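Stindow parts board > Sorting small parts before reassembly

padkicker
brown paper over the whole bench, always. brake pad goes down first, then teh white arch bracket next to it

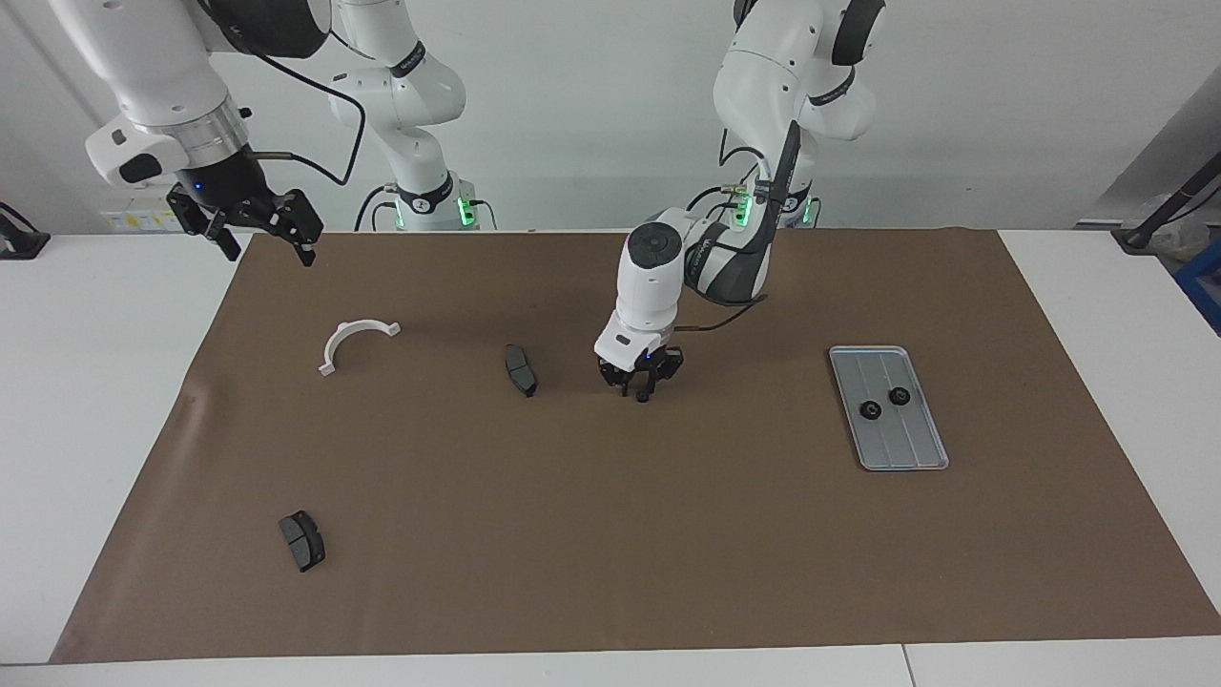
and dont stack anything, pads chip

oualifan
paper curls and tears tho - I use a rubber mat

Reda Fawzy
Disagree, paper's fine. Small black rings go in a metal tray w/ channels, otherwise they roll

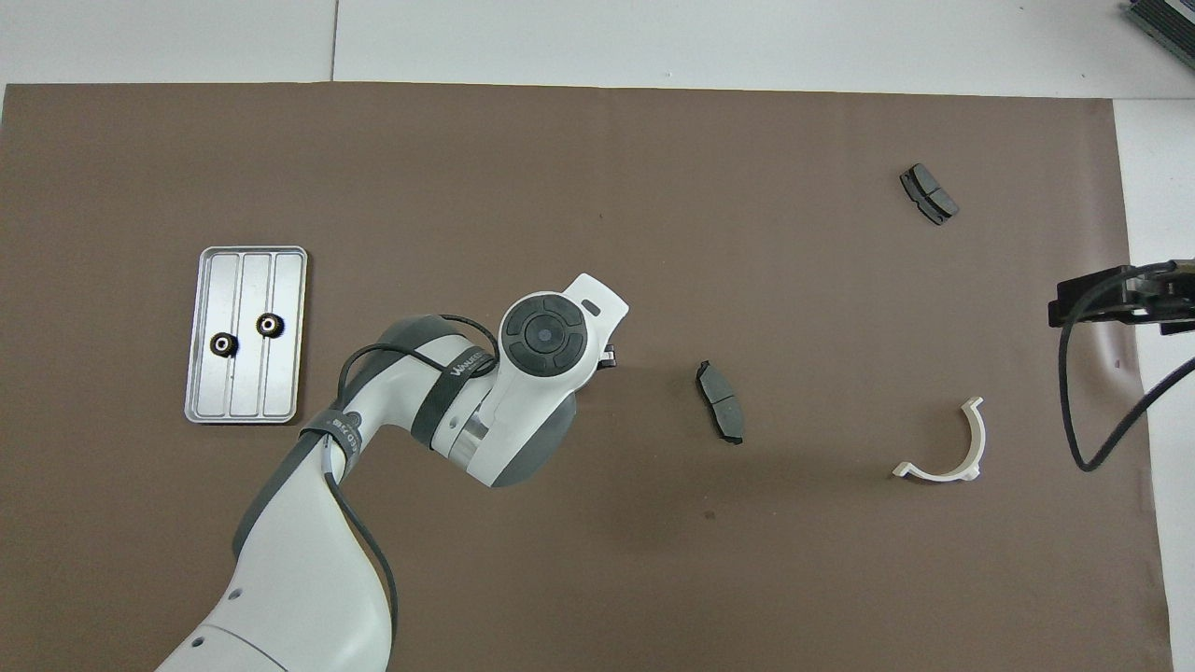

Re: Sorting small parts

oualifan
ok tray yes. paper still no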